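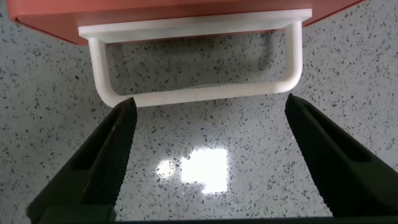
Plan de travail moucheté, gris-blanc.

Le présent billet expose la procédure à suivre pour libérer de l'espace sur le disque système d'un poste sous Windows 11. Elle a été appliquée en septembre sur les postes du bureau de Clultville, avec l'accord de Meriem Ouali, responsable du parc informatique.

Il convient d'ouvrir les Paramètres, puis de sélectionner Système et Stockage. La rubrique Fichiers temporaires affiche le volume occupé par chaque catégorie. Avant toute suppression, il est recommandé de décocher la ligne Téléchargements, dont le contenu serait effacé sans passer par la Corbeille.

L'Assistant de stockage peut ensuite être activé sur la même page. Nous avons retenu une exécution mensuelle. Sur le poste Skamell, doté de 2 disques, 50 Go ont été récupérés sur le premier ; le dossier temporaire du second contenait 849 fichiers, tous supprimés.

Les utilisateurs de Vundedbridge, notre outil de sauvegarde, veilleront à fermer l'application au préalable. Les questions relatives aux postes plus anciens peuvent être déposées en commentaire.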